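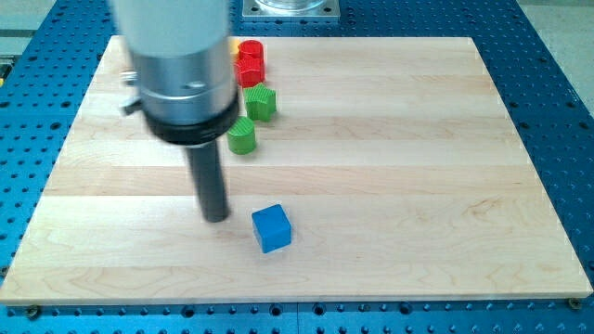 Issue 12, page 4

Rates, allotments and the shoulder season: an interview with the reservations manager at Femier

Femier sells accommodation packages to Westton through travel agents and, for the past two seasons, directly to the public. Its reservations manager agreed to talk about how a package rate is built, what the blackout dates are for, and why the price in the brochure is often not the price on the screen. The manager asked to be quoted by job title only.

The company holds contracts with 111 properties, most of them serviced apartments and small hotels. Each contract sets a number of rooms, called an allotment, which Femier can sell without checking with the hotel first. Unsold rooms go back to the property on a release date, usually 21 days before arrival.

"The release date matters more than the rate," the manager said. "If a hotel gives me ten rooms but wants them back 45 days out, I can't sell those to the domestic market. People driving to Westton book in the last three weeks."

Asked how the advertised lead price is set, the manager said it is the lowest contracted rate in the validity period, per person, twin share, with the package inclusions added at cost plus margin. The current lead price for seven nights at the Jundatum, with breakfast and return airport transfers, is $1,882. It applies from April to the end of June, excluding school holidays.

"Those dates are the shoulder season. In July the same room is in a different rate band and the hotel drops the free night. The free night is most of the saving, so once it goes, the package looks a lot dearer even though the nightly rate has only moved a little."

Blackout dates are set by the hotel. The Jundatum has two lots this year, one for a conference and one for the regatta. During a blackout the allotment is closed and the room can only be sold on request at the public rate. Agents can submit a request, and the hotel has 48 hours to reply.

The Sönmez, a smaller property near the ferry terminal, works differently. It has no blackouts but applies a minimum stay of four nights over long weekends. The manager said this causes more amendments than any other condition on the books, mostly from customers who want to shorten a stay after paying the deposit. "The system treats it as a cancellation and a new booking. The fee is in the conditions, and it's also on the confirmation."

Femier handled 4,000 bookings last financial year. The manager would not give a split between agents and direct sales, but said agents still produce the longer stays and nearly all of the group business. Direct customers favour two and three nights and are more likely to pick a room-only rate.

On child policies, the advice was to read the bedding line before the price line. "Kids stay free means free in existing bedding. A rollaway is charged, and some rooms won't take one. Twelve is the cut-off at most of our hotels, but it isn't the same everywhere."

Contracts for next year are being loaded now. Two properties have asked to move to rates that change daily, which the printed brochure can't show. Those hotels will be listed with a "from" price and sold through the live system only. Agents will need to requote any saved itinerary older than 24 hours.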